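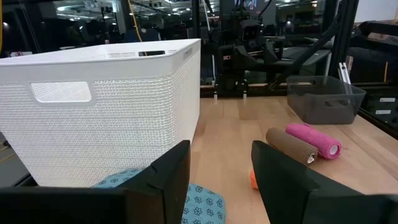 Lacey Penrose
4 Apr 2018

1/ Read the new Pastier handling guideline for small cells over lunch. 114 pages. I was hoping for something I could pin up next to a table. I did not get that.

2/ The big promise is "object-neutral" rules. One grip policy for anything on the bench. OK. A folded cloth and a roll of stretchy bandage wrap are on the same bench and I would love to hear what the one policy is.

3/ Section 8 says bins must be "clearly distinguishable by the system." Then no word on see-through plastic. A solid white basket is easy. A dark gray bin you can half see through is where I'd want a rule, and there's a blank.

4/ Also nothing on stuff that ends up behind a finger. If the wrist camera only gets a sliver of an orange thing, does it count as seen? Lecomte says yes in their own manual. Enine says no. Pastier cites both and moves on.

5/ Someone asked about the 600 trial figure. It's 600 trials on one table at Risanville, same lights, same crew. Fine as a start. Don't print it in bold on page 2 like it settles something.

6/ Credit where due: the bit on two arms sharing a table is decent. Fixed home positions, one arm moves at a time during setup, stop button reachable from both sides. Most shops I visit skip at least one of those.

7/ But then 219 checklist items for a daily start. Come on. People will tick the whole sheet in one go and get coffee. Give me a short list that gets done.

8/ Comments are open until August. I'm sending mine on see-through bins and half-hidden objects. If you run soft goods, please send yours too, the draft reads like everyone handles metal blocks.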